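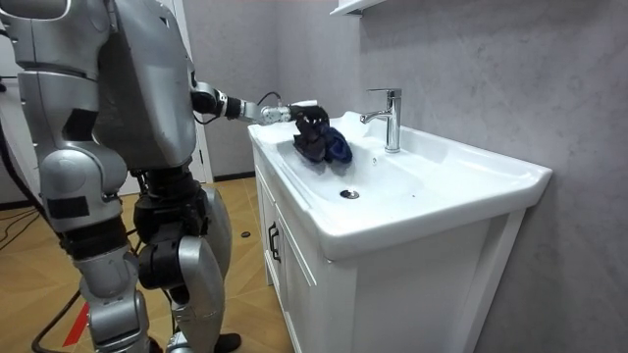
Cleaning 30 sinks before lunch is the part of the job that stays in the wrists until evening, one of the room attendants at Baria told the project team, and she would give that part away first.

Her remark has guided the plan that Ullstead and the hotel group Baria present this February. Under the name Inero, the two companies are testing a humanoid robot for the cleaning of bathroom sinks. The work takes place in a practice bathroom at Ullstead, and the first hotel to receive the system will be the Baria house in Bailly, with 192 rooms.

In Bailly, every attendant now cleans the bathroom alone, from the mirror to the floor. With Inero, the sink and its rim will become the task of the machine. The attendant enters first, removes the personal articles of the guest and decides if the room is ready for the robot. After the wiping she comes back, checks the result and signs for the room, as today.

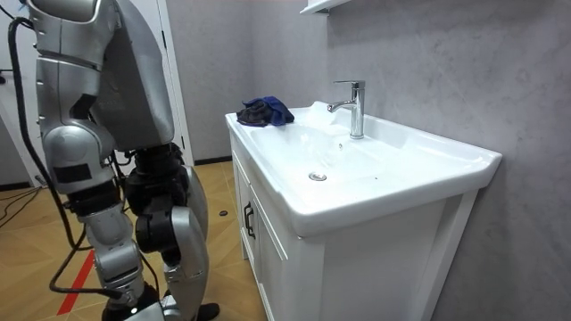
The trial in Bailly will last 4 months and will start on one floor only. During this time no position will be reduced, and the number of rooms per shift will stay the same. Baria has put both points in writing to the staff. The time which is saved will be given to the making of beds in pairs, a request that the attendants have repeated for several years.

Ullstead has also changed its own method of work. In the beginning the engineers wrote the cleaning steps by themselves. Now two attendants from Bailly visit the practice bathroom every month and correct these steps. They asked, for example, that the cloth for the sink is never used on another surface, and that the robot waits at the door when a person is inside the bathroom. Both rules are now part of the system.

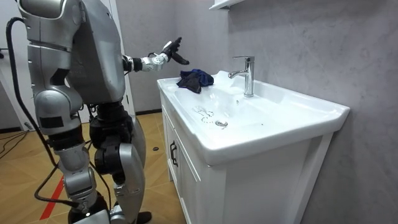
Until today the project has recorded nearly 2,000 practice runs. Not all of them were successful. The folding of a used cloth is still difficult, and the area behind the faucet takes more time than it takes a person. For this reason Baria does not plan to use Inero for showers or toilets in the first trial.

Attendants who take part will receive a training of two days, paid as normal working time. They will learn how to start and stop the machine, how to report an error and how to finish a sink by hand. Participation is voluntary, and a person who wishes to return to the former routine can do it at the end of any week.

The results from Bailly will be shared first with the employees of the hotel and after this with the public.

Press contact: Ullstead, Communication Office, Inero project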